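Mixed Fruit on a Shared Plate: Storage and Sorting at Room Temperature
Student project report, Food Studies, Birville
Author: Chaiwat Kaewkla
Date: 9/22/19

1. Background

Households in Birville commonly keep several kinds of fruit together in one dish on the dining table. The kinds differ in skin, size and keeping time, and a dish that is filled once and left alone tends to be eaten from the top down. Fruit at the bottom is found late. The project looked at whether a simple sorting routine reduces the amount thrown away.

The work began in February with a questionnaire, handed out at the Yensuk market and at the college gate. 109 forms came back. Of these, 40 reported throwing away at least one piece of fruit in the previous week. The form did not ask for weights, so no estimate of mass is given in this report.

2. Materials

The dish was a cream-coloured one, kept on a dining table with a blue and white checked cloth. Fruit was bought from the Todura stall and from a supermarket. The selection covered thick-rind fruit (mangosteen), thin-shell fruit (longan), smooth-skin fruit (apple) and citrus, both orange and yellow. Bananas were left out at the planning stage, as they would have dominated the results. 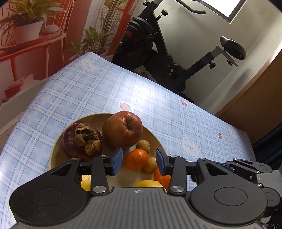

Each type was given a handling note before the trial. Mangosteen rind hardens as the fruit ages, and firmness under light thumb pressure was taken as the main check. Scuffs on the rind were recorded but not counted as a fault. For apples the check was wrinkling at the calyx end and softness at the shoulder. Mandarins were checked for loose peel and for any soft patch on the underside. Longans were checked for cracks at the stem end.

3. Method

Two routines were compared over 30 days. In routine A the dish was filled and topped up when it looked low, with new fruit placed on the old. In routine B the dish was cleared every 3 days, each piece was checked, and older pieces went back last so that they lay uppermost.

Clearing was done in a fixed order. Small citrus came out first and was set down directly on the cloth, stem end up where the stem end could be found. Yellow citrus followed. The apple, mangosteen and longans were lifted only if the first check showed a need, in order to limit bruising. The dish was wiped with a dry cloth whenever it was fully emptied.

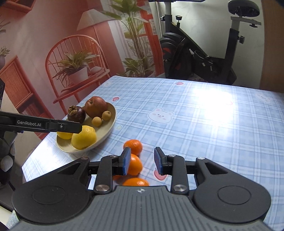 Rolling was a practical difficulty. Mandarins placed singly on the cloth moved when the table was knocked, and one reached the floor in the first week and was withdrawn from the trial. A folded tea towel along the table edge solved this. The Gorkura kitchen guide, used as a class text, recommends a rimmed tray for the same purpose - a tray was tried once and took up too much of the table.

4. Results

Routine B gave less waste than routine A. The difference was clearest for mandarins, where soft patches were found early and the affected fruit was eaten the same day. Apples showed little difference between the routines. Longans dried out under both, and the shells became brittle before any other fault appeared.

5. Limitations

Only one dish and one table were used, and the routines were run one after the other, so room temperature was not the same for both. All checks were made by one person. Firmness was judged by hand without an instrument.

6. Further work

A repeat with two dishes side by side is proposed. Longans should be tested separately in a covered container, and the questionnaire should ask for the type of fruit discarded.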